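How Our Town Stopped Hearing the Bell: a sound map of Clistunbridge

Project report, Local Studies elective, spring term

I picked this topic on the bus, which is probably the wrong way to pick a topic you have to live with for a whole term. I was riding past the old market hall in Clistunbridge and somebody behind me told her kid that the bell up there used to ring every evening at six. I've lived here my entire life and I had no idea. I'd walked under that bell hundreds of times! So I wanted to find out when it went quiet, what else people used to hear in town, and what they hear now.

My question ended up being: what did Clistunbridge sound like when my grandparents' generation was young, and which of those sounds are still here?

Getting started

I began in the local history room at the library, expecting to find a folder marked "Sounds" or something like that. There isn't one. People don't write down what they hear unless it annoys them, so most of my best material came from complaint letters in the old town newspaper. Somebody hated the whistle at the Lawal cannery. Somebody else hated the dogs on Mill Street. One person wrote in four times about a rooster and I have to say I got pretty attached to that rooster.

After two weeks of complaint letters I figured I needed living people too, so I made a short questionnaire and left copies at the library, the laundromat and the senior center. I asked which sounds they remembered from growing up, which ones they missed, and which ones they were glad to be rid of. I got 100 back, a lot more than I expected, and some had extra pages stapled on.

I also did listening walks. You pick a route, you walk it slowly without talking, and you write down everything you hear. My route went from the river bridge up past the market hall to the train station and back along the canal. I did it early in the morning, at noon and after dark. The after dark one was my favorite because the canal gets so quiet that you can hear the water going over the weir from three streets off.

What people remembered

The cannery whistle won by a mile. It blew at the start and end of each shift and you could hear it out past the orchards. People set their kitchen clocks by it. A lot of the kids in town had the same rule, which was that you could play outside until the second whistle and then you had to run. Several people told me they still feel like they're late for dinner when they hear a train horn at that time of day.

Second was the market hall bell, so the lady on the bus was right. It rang at six every evening except Sunday. I found a notice in the newspaper saying it was being stopped for repairs one August, and then I never found a notice saying it had started again. As far as I can tell it just never did. I asked at the town office and they were nice about it but they didn't know either.

After that came the ice cream truck (two different tunes, and people have strong feelings about which was the real one), the trains, the frogs by the canal, and the noise from the roller rink when the doors were open in summer. I'd never heard of the roller rink. It's a tire shop now.

Making the map

The second half of the project was turning all this into something you could look at. I used a mapping program called Prerora that we have on the school computers. You drop a point on the map, attach a recording or some text, and pick a color. I used blue for sounds that are gone and orange for sounds you can still hear. It took me forever to learn. I lost one whole version because I closed it without exporting, and I'd like that noted somewhere.

For recording I borrowed a Diko recorder from the media closet. It's small and it has a foam cover for wind, but the canal path is very windy and the foam didn't do much. If you listen to the weir recording you'll mostly hear me getting blown around. I did it over on a calmer Wednesday and used that one.

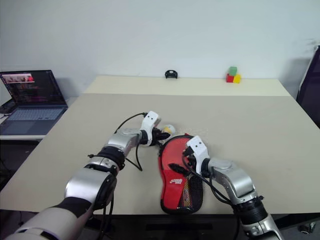

Two robot arms over the beige tabletop, with a small pale yellow ball at the left gripper.

I had planned on one paper map, but it kept getting more crowded, so I split it into a "then" sheet and a "now" sheet. Side by side they look really different. The "then" sheet is packed around the cannery and the hall, and the "now" sheet has nearly everything strung along the highway. Traffic came up on every single one of my listening walks, even the dark one.

What I think it shows

My main finding is that the old sounds told you what time it was and the new ones mostly don't. The whistle, the bell and even the ice cream truck came at set times and everybody heard them together. Now the loudest thing in town is the road, and it goes all day long. A few people said they liked it better this way. One wrote that she worked nights and the whistle made her life miserable, and I thought that was fair, so I put her comment right on the map next to the cannery.

The frogs are still here, by the way. So are the trains, although there are fewer of them.

Problems and what I'd change

Most of my answers came from older people who go to the senior center, so my picture leans toward what they remember. I should have left copies at the high school as well. I also wish I had asked people roughly which years they meant, because "when I was little" covers a lot of ground and I had to guess from other clues. And I never found a recording of the whistle. Somebody must have one on an old home movie. If you do, the library front desk will take a copy for the local history room, and I'd love to add it to the map even though the project has already been handed in.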